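Review: Nadside Guide to Good Practice for Hand-Held Gripper Recording in Occupied Homes
Reviewed for the Durdale Assistive Automation Library by Nerea Carretero
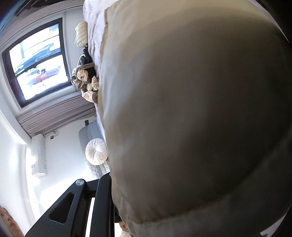 The Nadside guide is intended for organizations that record household tasks with hand-held gripper tools and use the recordings to train or test robots. It was issued in April and replaces an earlier set of loose worksheets. The guide has 63 pages, a short form for residents, and a checklist to be completed before and after each visit. Soft furnishings receive a chapter of their own, and this is the strongest part of the document. A bedroom can hold a satin pillow, a chunky-knit cushion, knotted cushions, and a round pleated one with a gathered center, all within reach of the same bed, and these differ a great deal in how they may be held. The guide asks operators to list such items by surface and construction before work begins. A general entry of "cushions" is not accepted.

Scope and Contents

The guide is arranged in 7 chapters: planning, consent, room preparation, tool handling, soft furnishings, records, and storage of recordings. Each chapter opens with the required rules, followed by recommended practice. The two are clearly separated, and the word "must" is reserved for the first group. Readers who have worked with the Inton workshop code, where required and optional measures are mixed together, will find this arrangement much easier to apply.

The guide does not cover robots that move under their own power. It refers readers to their equipment supplier for guarding, stopping distances, and emergency controls. The limit is reasonable, although it should have been stated on the cover and not on page 9.

Consent and Bystanders

The consent chapter requires written agreement from every adult who lives in the home. It also requires operators to assume that people will appear in recordings, even when the task concerns only objects. Faces at the edge of a view are treated in the same manner as faces in the center. Any recording that contains a person who has not signed must be set aside until agreement is obtained or the material is removed.

The library supports this rule. The reviewer would have welcomed more detail on views through windows, to which the guide gives a single paragraph. Operators are told to close curtains "where practical," with no advice on the loss of light that results.

Tool Handling

Contact rules are clear and well illustrated. Fingers of the gripper are to be inspected for rough edges before any fabric is touched. Satin and similar smooth cloth may be held only with padded fingers. Open knits and looped items must be approached from the side that carries the fewest loose strands. Seams and center buttons are not to be used as grasp points unless the task requires it and the owner has agreed.

The guide also addresses the angle of the camera. It permits sideways views and views in which a nearby object fills much of the picture, on the grounds that ordinary handling produces both. It does require a written note of how the tool was held, so that later users do not mistake a turned view for an error. This is sound practice and costs very little time.

Records

The record sheets are less successful. The full set contains 400 fields, many of which repeat one another. The room name, for instance, is entered on four separate sheets. The library tested the forms against its Makori archive of 1,641 household recordings and found that most of the information needed for later use could be held on two sheets. An electronic version is promised for the next edition.

Fixed items in the room, such as wall units, sockets, and trailing cables, are recorded on the preparation checklist. The checklist asks for their position relative to the operator's path. It does not ask whether the path changed during the visit, and this should be added.

Assessment

The guide is recommended for adoption by organizations that record in occupied homes. The chapters on consent, tool handling, and soft furnishings may be used as written. Members are advised to shorten the record sheets before use and to prepare their own instructions on windows and outdoor views.

Printed copies may be consulted in the Durdale reading room. Members who wish to borrow a copy should apply to the library desk.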